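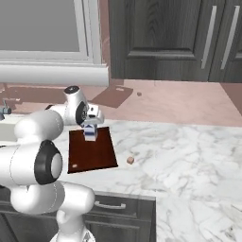
Cocina de mármol, vista general. Pieza de rayas azules en la pinza, junto al borde de la tabla.

Buscar en el cuaderno Buscar

Agosto, sesión de tarde. Teleoperación en simulación, cocina Fillach

Empiezo por lo bueno: hoy el mando ha respondido como queríamos desde hace semanas. Velimir cambió el filtro de la muñeca antes de comer y la diferencia se nota en la mano, de verdad. Antes cada giro pequeño llegaba al brazo con un tirón y acababas compensando con el codo; ahora giras y el brazo gira contigo. Me he pasado un buen rato moviendo la pinza de un lado a otro sin grabar nada, solo por gusto (lo confieso aquí para que conste en las horas).

La tarea es la de siempre: coger la pieza, llevarla por encima de la tabla, dejarla en el punto objetivo y retirar el brazo sin tocar nada más. El cubo pequeño de la encimera entra como distractor. Las posiciones iniciales salen del generador de Vandudon, con la tabla girada un poco en cada episodio para que la política no se aprenda la esquina de memoria.

Cosas que he ido apuntando mientras grababa:

– Con la vista general se calcula bien la altura sobre la encimera, pero la profundidad engaña. Al acercar la pieza al borde del fondo de la tabla no hay manera de decir si la toca o si flota un poco por encima. He terminado mirando la lectura de contacto en la otra pantalla, y eso quita atención a la mano.
– La articulación grande del anillo negro se mete delante de la esquina inferior izquierda de la tabla. Si el objetivo cae por ahí, con esa cámara sola se trabaja a ciegas. Propongo subirla un poco o desplazarla hacia la derecha. Harsh prefiere no tocarla para no romper la comparación con los datos de julio, y tiene su parte de razón.
– El pedal de pausa funciona, pero hay que soltar del todo antes de volver a pisar. Si no, el episodio se parte en 2 archivos y luego toca coserlos a mano.
– Retardo del enlace: unos 600 ms al arrancar, con el servidor todavía cargando texturas. Después baja solo y deja de molestar. Conviene esperar a que se estabilice antes de darle a grabar, aunque dé pereza.

Sobre el estilo de las demostraciones he discutido un rato con Harsh, y me ha gustado la discusión. Él defiende demostrar despacio y limpio, casi como en un vídeo de instrucciones. Yo creo que hay que dejar dentro alguna corrección: llegar torcido, parar, recolocar, seguir. Cuando la política se desvía necesita haber visto cómo se vuelve, y eso solo lo aprende si alguien se lo enseña con la mano. Quedamos en grabar 2 tandas, una limpia y otra con correcciones, con las mismas semillas, y entrenar por separado. Tengo muchísimas ganas de ver esa comparación.
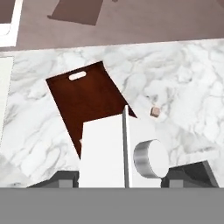 La vista desde la pinza es lo que más me ha convencido hoy, y eso que la tenía casi descartada. Con ella la mano sabe adónde va. La franja gris del medio sirve de mira: el cubo rosado cae en diagonal hacia arriba y a la derecha de ella, pasada la punta de la tabla y con mármol libre alrededor, así que basta con girar un poco la muñeca e ir cerrando la distancia. Lo malo es que el dedo blanco de la izquierda tapa la parte baja de la tabla, y ahí se pierde mucho. El agujero ovalado del asa, en cambio, queda a la vista y me ha servido para saber cuánto estaba girada la tabla respecto a mí. Lo voy a usar como referencia fija mientras no tengamos las guías dibujadas en pantalla.

Para el operador, de momento: vista general en grande y pinza en la esquina durante el transporte, y al revés durante la aproximación. El cambio lo hago con el botón lateral del mando Truvstead. Velimir dice que puede automatizarlo con la altura de la pinza, pero yo pediría que siga siendo manual hasta que tengamos más manos probándolo. Un cambio de vista que no esperas, en pleno descenso, es un susto.

Para la política hay que guardar las dos vistas siempre, aunque el operador mire solo una. Revisar que el exportador de Marchetti no descarte la secundaria cuando está minimizada; me suena haber visto carpetas vacías y no me fío.

Pendiente:
– Semillas comunes para las tandas (Harsh).
– Probar el filtro nuevo con la ganancia de rotación más baja. (Velimir, si puede mañana a primera hora)
– Aviso sonoro al cerrar el episodio. Ahora hay que apartar la vista para comprobarlo.
– Copiar al servidor lo de hoy, sin los episodios partidos.
– Repetir la calibración del mando al empezar, no al terminar como hoy.

Cierro a las 19:10. El mando se queda cargando en la mesa del fondo.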